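Home workshop tips: keeping a computer and editing desk in order

Updated 2022-10-18

These notes apply to a desk used for video editing, 3D rendering or general programming at home. They assume a desktop machine, one or two monitors and a few external drives.

Dust and airflow

Shut the machine down and switch it off at the wall before opening the case. Hold each fan still with a finger while blowing it out. A fan spun by compressed air can exceed its rated speed and wear the bearing. Keep the can upright — tilted cans release liquid propellant.

Intake filters should be cleaned every 2 months, or monthly if the case stands on carpet. Foam filters can be rinsed in plain water and must be fully dry before refitting. Leave a clear gap of at least a hand's width behind the exhaust. Long renders hold the processor at full load for hours, and a case pushed against a wall will run hot enough to slow itself down.

Cables

Label both ends of every cable. Masking tape and a pencil will do, though the writing fades. The Flornero wrap labels survive handling better and peel off without residue.

Run mains leads and signal leads down opposite legs of the desk. Where they have to cross, cross them at right angles. Use hook-and-loop ties for anything that may be moved and keep zip ties for permanent runs. Do not coil spare mains lead tightly under a rug.

A Gullero tray fixed under the rear edge will hold an extension block and the power bricks. Fit it with 3 screws per side and check the screw length against the thickness of the desktop first.

Drives and backups

Keep working files on the internal drive and copy them to an external one at the end of each session. Keep another copy in a different building. Test it by restoring a whole project folder and opening it in the editing program; a list of file names proves very little.

Name folders by date, then project, then version. Put zeros in front of version numbers, or version 11 will sort ahead of version 2.

Eject a drive before unplugging it. Portable drives with spinning discs should lie flat on a surface that does not shake. A shelf above a subwoofer is a poor choice.

Screens and keyboards

Clean screens switched off and cool, with a microfibre cloth barely damp with distilled water. Spray the cloth, never the panel. Household wipes often contain alcohol or scent and may damage an anti-glare coating. They are acceptable on desk surfaces and the outside of a plastic case, after a test on a hidden patch.

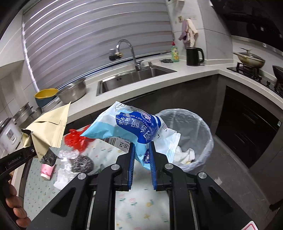

Kershaw wrote in to disagree about keyboards: compressed air alone drives crumbs further under the keys, and it is better to pull the keycaps and brush the plate. The point is fair for mechanical boards. Laptop keycaps have fragile clips and should be left in place.

Photograph the layout before removing any caps. Wash them in warm water with a drop of washing-up liquid and leave them overnight on a towel.

Power

Add up the wattage on the labels before plugging everything into one block. A render machine rated at 1000 watts should have its own wall socket. Replace a surge protector when its indicator goes out, even if the sockets still work.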